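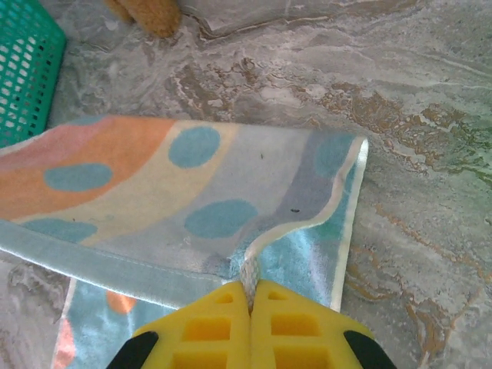 Wie lange sollte eine Übungseinheit mit einem jungen Hund dauern?

Drei bis fünf Minuten reichen am Anfang völlig aus, dafür gern mehrmals am Tag und immer mit einer ordentlichen Pause dazwischen.

4.2 Das Deckentraining einrichten

Nehmen Sie sich für diesen Abschnitt ruhig einen gemütlichen Abend Zeit, am besten nach dem Spaziergang, wenn Ihr Hund schon ein wenig müde, aber noch neugierig ist.

1. Legen Sie die Planum-Matte an einen ruhigen Platz und drücken Sie die Ecken gut an, damit sie nicht wegrutscht.

2. Schalten Sie den Futterspender Zavar 408 ein und warten Sie, bis die Lampe gleichmäßig grün leuchtet.

3. Füllen Sie kleine, weiche Leckerchen ein (der Behälter fasst rund 400 Gramm, so viel brauchen Sie zu Beginn aber wirklich nicht!).

4. Sobald Ihr Hund mit allen vier Pfoten auf der Matte steht, drücken Sie die Taste und loben ihn freundlich.

5. Geben Sie ihn nach wenigen Sekunden mit Ihrem Auflösewort wieder frei und beginnen Sie von vorn.

Hinweis: Manche Hunde erschrecken vor dem Geräusch des Spenders. Lassen Sie ihn dann erst ein paar Mal im Nebenzimmer laufen.

Vorsicht: Hund und Spender nie unbeaufsichtigt zusammen lassen. Ersatzdeckel bestellen Sie bei Deltach unter der Nummer 2904.

Weiter mit dem Liegen auf der Decke: Seite 29.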